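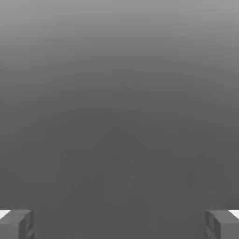
Simulated view from between the open fingers of a robot gripper. Credit: Zivirent

Plulville group teaches robot hands when to keep looking

PLULVILLE, August. A robot that reaches for a block has usually been trained on pictures in which there is a block. The research team at Zivirent has spent much of the past year on the opposite case, and today it is glad to share the first results of a training method called Jekik, which gives a simulated gripper a good long education in views that have nothing in them to pick up.

The idea grew out of a plain and rather stubborn problem. When a grasping program is shown only full tables, it learns that the answer to every view is to close the fingers somewhere. Put it in front of a bare surface and it will often pick a faint shadow or a patch of speckle and go after that with great confidence. In a warehouse or a kitchen, a wasted grab costs time, and a string of them can leave the arm in an awkward spot from which it has to be brought home by hand.

"We kept watching it close on nothing and then carry the nothing very carefully to the bin," said Oi-ling Chang, who leads the project. "It was sweet in a way, and my daughter thought it was the best thing she had ever seen at my office, but you can't send that out to do a day's work. So we went back and asked what the program had never been shown, and there was our answer, staring at us in gray."

Jekik works entirely in simulation during its first stage. The team renders scenes from a viewpoint close to the gripper, with the fingers showing at the lower corners and a plain background stretching away past them. Light and shading are varied from one scene to the next, so that the program meets soft gradients, dull patches and bright spots at the edges and gradually learns to leave them alone. Scenes with blocks, cups and balls are mixed in, and for each view the program has to choose among reaching, holding still and moving to look somewhere else. That third choice is the one the team is fondest of, and it took the longest to get right.

The training set for the published tests held 1,857 scenes. The program was then tried on 300 simulated views it had never met, all of them without an object, and it held still or moved on in 87 percent of them. The same program trained the old way, on full scenes only, did so in 21 percent. Its success at picking up objects that were present stayed almost the same, and the team was relieved to see it, having worried for months that a more careful robot might turn into a timid one.

Ketsara Thaweesak built the rendering side of the project and chose the range of lighting. "People expect the hard scenes to be the cluttered ones, and those are hard, of course," Thaweesak said. "But a smooth gray surface with a little mottling in it gave us more trouble than any pile of cups. I made a great many dull pictures, more than I would like to admit to my family, and I got quite attached to them by the end."

The method still has plenty of growing to do. So far it has been tested on one two-fingered gripper model and on still views, and the team has not yet measured how it behaves while the arm is moving. Very dark objects on a dark surface remain a weak point, and the program sometimes decides to look elsewhere when it should have reached. Work on both is under way.

The next stage will move Jekik onto a physical arm at the Hsu workshop in Plulville, where the team plans to repeat the same tests on a real tabletop, first under steady lamps and later under whatever daylight comes through the windows. A written account of the method, with the scene settings used in the tests, is available from Zivirent on request, and Chang says she would be delighted to hear from other groups who have had trouble with robots that grab at shadows.

About Zivirent
Zivirent is a robotics research company based in Plulville. It develops training methods for robot arms and grippers used in sorting, packing and light assembly.

Requests for interviews and for the written account may be sent to the Zivirent press office, to the attention of Ketsara Thaweesak.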